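Rurnis — a small motion-smoothing library for desktop arms

Posted in September by Orestis Christodoulou
17 comments · 3 shares

Rurnis takes a list of joint waypoints and gives you back a timed path your arm can follow without shaking itself to bits. It's written in plain C with a thin Python wrapper, and it has no dependencies beyond the maths library. I started it because I wanted my own arm to stop ringing like a bell after every fast turn, and it grew from there!

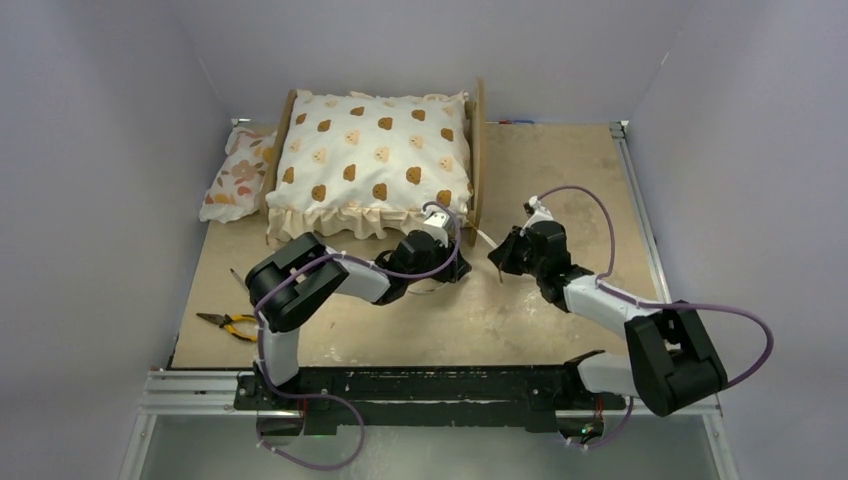

Doll's bed with bear-print pillow, floral pillow leaning at its left end.

What you get

The planner limits jerk as well as speed and acceleration. You set the limits per joint in a small text file called limits.cfg, and anything you leave out falls back to the cautious defaults. Paths of up to 400 waypoints are planned in one go; longer ones are split and blended at the joins (this part is Valentin Căpraru's work and I'm delighted with it — the old joins used to stutter horribly).

There are two planning modes. Drusteo is the quick one and is fine for most moves. Văduva is slower and looks further ahead, so it copes much better with tight corners or a heavy tool.
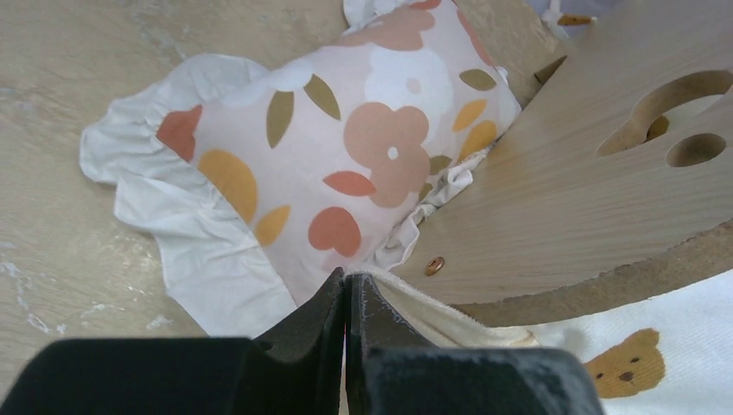 If you're not sure which to pick, start with Drusteo and switch when you see overshoot in the log plots. You can change mode between moves, but please not in the middle of one.

Building

Run make, then make check. The check runs 575 short paths and prints any that break a limit. Three of them fail on 32-bit boards with the fast maths flag turned on, so leave that flag off for now.

Python users can run pip install . from the wrapper folder. You'll need a C compiler either way.

Known gaps

Velocity limits are read in radians per second even if the rest of your file is in degrees. Sorry, I know, it's on the list. Prismatic joints work in Drusteo only. The Nudisham file format can be read but not written yet, and comments in those files are dropped on loading.

Patches are very welcome, and so are odd log files from odd arms — send them with your limits.cfg attached.

Licence: MIT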